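Writing About Recorded Music
Session 4 notes: Loudness, "production," and what you can claim to hear
Instructor: Zineb Hajji

Read before class: the two Zirwood reviews in the packet (Ouali, Buschmann). Bring headphones. Earbuds are fine.

1. The problem with "production"

Most metal reviews have a paragraph on production, and most of those paragraphs could be swapped between records without anyone catching it. "Crisp but heavy." "Raw yet clear." Wael Ouali's review of the second Zirwood album calls the guitar tone "organic" in three places. I have played the opening track to four years of students and I still don't know what he means. Does he mean the amps were miked? That the drums weren't replaced with samples? He doesn't say, and I doubt he knew.

A useful test: cross out the adjective and see whether the sentence still claims anything. If it doesn't, the adjective was doing a job it can't do.

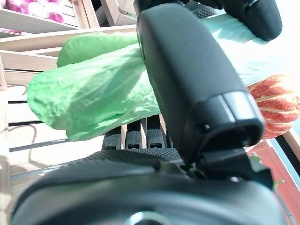

Bok choy or napa cabbage, held in a black robotic hand.

2. Loudness

You will read that louder masters "lack dynamics." Sometimes true. Often the reviewer has read a number on a website and is now hearing the number. Lutz Buschmann gave the Hernberg reissue a bad score for being "crushed," then praised the original pressing for its "breathing room." Yasmine Bouzid level-matched the two and played them to 16 listeners, regular buyers of this kind of music, without telling them which was which. They split down the middle.

Be careful with this as well. Sixteen people in one room is not much of a study, and Bouzid picked the passage herself – a fast one, with blast beats throughout, where there is little dynamic range to lose in the first place. A slow section might have gone differently. She admits as much in a footnote, and the people who quote her leave the footnote out.

What you may write: "The kick drum drops in level when the second guitar enters at 1:40." What you may not write until you've checked: "The mastering ruined it." The drop could be in the mix. It could be the drummer getting tired.

3. Who is talking?

Karim Erraji ran the Lindstead label newsletter, which went to 1,043 subscribers, and he reviewed his own label's releases in it under initials. He was fair to them, as far as I can tell. That is beside the point. When a review tells you a band "recorded live in one take," ask where the writer got it. Nearly always it came from the press sheet, and the press sheet came from the band.

I went through 261 reviews from the packet's archive looking for claims about how a record was made. In 80 of them the wording matched the label's own copy closely enough that I'd send it back if a student handed it in. I did the sorting alone, so treat my figure with the same suspicion as everyone else's.
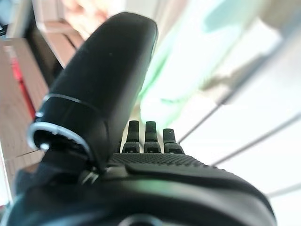
4. Exercise for next session

Pick one track under five minutes, any kind of metal. Listen three times before reading a word about it.

First pass: no notes.
Second pass: write down times and events only. "0:52, bass drops out." No adjectives.
Third pass: write 150 words on how it sounds. Every claim has to point to a time from the second pass.

Then find two published reviews and mark any sentence that you could not have written from listening alone. Some will be fine (a lineup change, a studio credit). Some will be guesses dressed up as facts.

Hand in the time sheet as well as the paragraph. A messy time sheet is better than one you typed up afterward.

Packet correction: the Ouali review is missing its last page. Copies are in the tray outside my office.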